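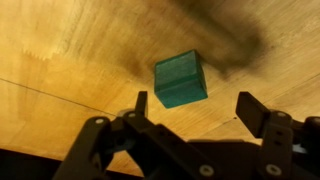
**FOR IMMEDIATE RELEASE**

# Praratitz Bird Society Asks for Proof Behind Purple Martin Mosquito Claims

**CLONDOVBY** – The Praratitz Bird Society is asking Manurung, maker of the Flalon martin house, to publish the evidence for its claim that a backyard colony of purple martins will clear a property of mosquitoes. The Society has asked twice in writing. It has received a brochure and a discount code.

The Flalon sells for $300, pole included. Manurung's advertising says that a full house "protects up to 125 yards in every direction" and that owners will notice fewer bites in their first summer. The Society has looked for a study that supports either statement and has not found one.

"We like martins, and we would be glad to see more people put up housing for them," said Henryk Tomaszewski, president of the Society. "We'd like those people to be told the truth about what they are buying. If the company has counted mosquitoes before and after, it should show us the counts."

## What martins eat

The purple martin is the largest swallow in North America. It feeds in the air, by day, and often very high up. Its diet runs to dragonflies, beetles, flying ants, moths, wasps and other insects big enough to be worth the chase. Many of the mosquitoes that bother people are most active at dusk and after dark, close to the ground and in among shrubs and tall grass. By then the martins have mostly gone in for the night.

Martins do eat some mosquitoes. The Society does not dispute that. Researchers who have examined what martins bring to their young have generally found that mosquitoes make up a very small part of it. Dragonflies turn up far more often, and dragonflies themselves eat mosquitoes.

The idea that a martin can eat thousands of mosquitoes a day has been repeated in catalogs and garden columns for decades. It seems to rest on arithmetic: take the weight of food a martin might need and divide by the weight of a mosquito. The same sum would show that a person can eat several thousand peas at dinner.

## The local record

Members of the Society have kept notes on martin housing in the Clondovby area for 13 seasons. Over that time they have followed six colonies on farms, at a golf course and behind a church. The notes cover arrival times, nests, young birds and losses to hawks and snakes. They do not cover mosquitoes in any careful way, and the Society makes no claim that they prove the matter one way or the other.

Landlords of those colonies were asked last winter whether they thought the birds had made a difference to biting insects. Some said yes, some said no, and one said that he had always worn long sleeves. The Society does not regard any of these answers as data. Neither, it suggests, are the customer comments printed on the back of the Flalon box.

"People put up a house, they empty the old tires and clean the gutters the same spring, and then the birds get the credit," Tomaszewski said. "Maybe the birds earned it. How would anyone know from a comment card?"

## Questions for Manurung

The Society's second letter, sent in December, asked the company to answer the following:

- Where does the 125-yard figure come from, and who measured it?
- Were mosquitoes trapped near any Flalon house, and were they also trapped at a similar site with no martins?
- How many buyers get a nesting pair at all in their first year?
- Why does the owner's manual say nothing about house sparrows and starlings?

The third question matters a good deal to anyone spending money. Martins return to places they know, and young birds looking for a first home are picky about it. A house set too near tall trees may stand empty for years. So may a house in a perfectly good spot. East of the Rocky Mountains, martins depend almost entirely on housing that people provide, but this does not mean that any given house will fill up.

As for the fourth, house sparrows and European starlings will move in quickly if they are left alone, and both can kill martins or push them out. A landlord has to check the house through the season. The Flalon is described in its advertising as "maintenance free," a phrase the Society would like to see dropped whatever else the company decides to do.

## Advice for homeowners

Anyone who wants fewer mosquitoes should start with standing water. Dump out buckets, plant saucers, toys and tarps at least once a week. Change the water in birdbaths on the same schedule. Repair torn screens.

Anyone who wants martins should place the house in the open, with a clear flight path and people nearby, and should be able to lower it for checks. Talk to someone who already has a colony before buying any brand of house. The Society has no housing to sell and takes no payment from companies that do.

The Society has offered to help Manurung set up a fair trial at two sites near Clondovby, one with an active colony and one without, using the same traps on the same nights. It would publish the result even if it turned out well for the Flalon. The offer remains open, and the Society would need an answer before the birds return in spring.

## About the Praratitz Bird Society

The Praratitz Bird Society is a membership group that keeps local bird records, leads walks and looks after nest boxes in and near Clondovby. Copies of both letters to Manurung are available to reporters on request.

**Media contact:** Henryk Tomaszewski, President, Praratitz Bird Society

\###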